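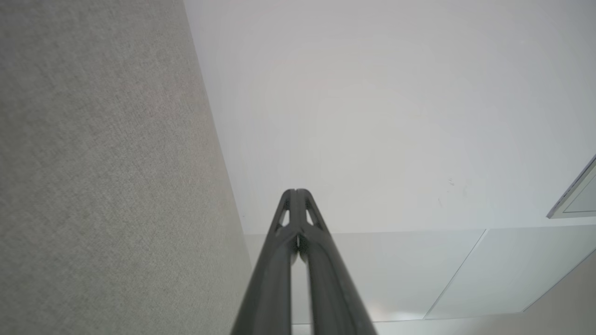

How to get a stuck drawer running again

Quick one, written up between jobs. Works on most older chests and kitchen drawers with wood runners. If yours has metal slides skip to the bit near the end.

You'll need: a candle stub or a bar of dry soap, medium sandpaper, screwdriver, wood glue, old toothbrush, vacuum with the thin nozzle. Pencil.

Get the drawer out

Empty it first. Everything. Pull straight, both hands, one each side of the front and low down. Not by the knob, knobs come off. If it jams halfway take out the drawer above and push from behind. Something is usually caught at the back, a sock or a takeaway menu. Mine was a birthday card from Nisha Jaiswal, three years old, unopened. Sorry Nisha.

Still won't move? Damp. Wood swells. Hairdryer on low inside the gap for 7 minutes, leave it, try again after tea. Don't force it, the back panel will pop off and then you've got two jobs.

Clean up

Vacuum the hole. Toothbrush along the runners. Wipe with a barely damp cloth and let it dry properly, overnight if you can.

Find the rub

Look along the bottom edges of the drawer sides. Shiny patches or dark streaks = that's where it's catching. Can't see any? Scribble pencil all down the edge, slide the drawer in and out 4 times, see where the pencil's gone. Mark it.

Sand

Only the marked bits. Long light strokes, with the grain. Try it in the hole, sand again, try again. Easy to take off too much and then it rattles forever. The chest from the Rumgate flat took me over an hour but it was built in 1961 and had been painted shut at least twice.

If there's paint on the runners scrape that off frist. Old paint can have lead in it so wet sand, mask on, windows open.

Wax

Rub the candle hard on both edges and on the runners. Push the drawer in and out till it goes quiet. No cooking oil, it goes sticky and collects fluff. Kumaresan Sundaram swears by soap, I find it gets gummy in May when the weather turns. Try both.

Wobbly joints

Run glue in, squeeze together, tie round with string or use clamps. Check it's square by measuring corner to corner both ways, should match. Leave till the next day.

Metal slides

Check the screws, one will be loose. Tighten. If the hole's chewed out, matchstick and glue, snap it off flush, screw back in. Bent slide means a new pair, measure the lenght closed, not open.

Bottom panel sagging is a seperate page, doing that Wednesday.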